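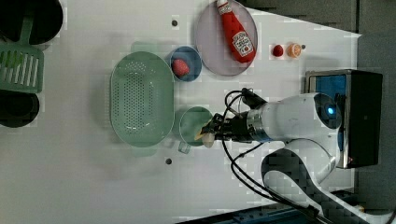 Likach Kitchen Table Classes: Questions Families Ask Us

We get a lot of the same questions every season, and we love answering them on the phone, but we know plenty of you are reading this at night after the kids are in bed. So we've put the answers in one place. If yours isn't covered, write to the front desk and we'll get back to you (usually the same day, a little slower in May when sign-ups open).

What are the classes like?

Each one is a relaxed morning of cooking for a grown-up and a child together. We start at 9:30 with a snack and a bit of chatting while everybody finds an apron, then we cook one main thing and one small thing, and then we sit down and eat it. The small thing is often fruit or a salad, and it gets made while the main thing is in the oven. We finish by noon, though you're welcome to linger over your plate if your little one is a slow eater. Ours were too!

How old does my child need to be?

The Sprouts class is for ages three to five, and the Cooks class is for six to ten. If you have one of each, we'd suggest booking both into Sprouts for the first visit and seeing how the older one feels about it. Some big brothers and sisters love being the expert in the room, and some would rather be anywhere else, and you know your own children better than we do.

How many families are in a class?

We take up to 14 children, each with an adult. Babies in slings and carriers don't need a ticket, but please let us know so we can seat you away from the stoves.

Do the kids use real knives?

In Cooks, yes, small serrated ones with rounded tips, and we spend a good long while on how to hold them before anything gets cut. In Sprouts we stick to butter knives, wavy choppers and plain old fingers. You'd be surprised how much of a soup can be made by tearing.

My child won't eat anything. Should we even bother?

Please do come! We hear this from somebody in nearly every class, and we've never once minded. The rule at our table is that you don't have to taste anything, and you don't have to explain why. You can stir it, smell it, name it or pass it along to the next person. A lot of children will handle a food many times before it goes anywhere near their mouth, and that's perfectly fine with us. We do ask the grown-ups to go easy on the "just one bite," even when it's very tempting. Plain bread and butter is always on the table for anyone who wants it.

Can I keep this going at home without cooking a whole meal?

Of course, and pretend food is a lovely way to do it with younger ones. Put out a few pieces with some bowls and plates and let your child run the restaurant. Ask what's good today, order something silly, complain gently that your soup is cold. Children who won't touch a tomato at dinner will often serve you one very proudly, and you can talk about what it tastes like and how you'd fix it with no pressure on anyone.
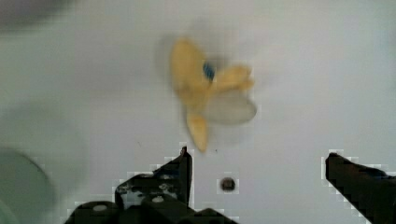 Something yellow for the restaurant.

If you'd rather use real ingredients, washing vegetables is the best job we know for a three-year-old. Pull a chair up to the sink, hand over the potatoes, and put a towel down first.

What about allergies?

Tell us when you book, and remind us when you arrive. We cook without peanuts and tree nuts in every class. Milk, eggs and wheat do come into the kitchen most weeks, and we can nearly always offer a swap, but we can't promise that the room is free of them. If your child's allergy is severe, call us before booking so we can talk it through properly. Nobody will make you feel like a bother.

What does it cost?

Tickets are sold as a pair, one adult and one child, and you can add a brother or sister at half the child price. Food, aprons and recipe cards are all included. Families on the Cirora card get the reduced rate, and so does anyone who'd find the full price hard to manage. Just choose "reduced" at checkout. We don't ask for paperwork.

What if we have to cancel?

Little ones get sick, usually on the morning of something nice. Let us know by 8:00 that morning and we'll move you to another class for free. With 2 days' notice or more, you can have a full refund instead if you'd rather.

Where do we go, and can we park?

We're upstairs in the old Rácz bakery building, with the entrance on the courtyard side. The elevator fits a double stroller, but it's a squeeze. There's a public lot behind the building with 200 spaces, and it's quiet in the mornings. If you're coming by bus, get off at Skitov Square and walk back past the library.

What should we bring?

Closed shoes for everybody, a hair tie if you need one, and a container with a lid for leftovers. Short sleeves or sleeves that roll up are a good idea too. Everything else is here waiting for you.

Do you do birthday parties?

We do, in the afternoons, for children six and up. Pizza is the favorite by a mile, with dumplings a distant second. Ask the front desk for the party sheet, which has the menus and prices on it.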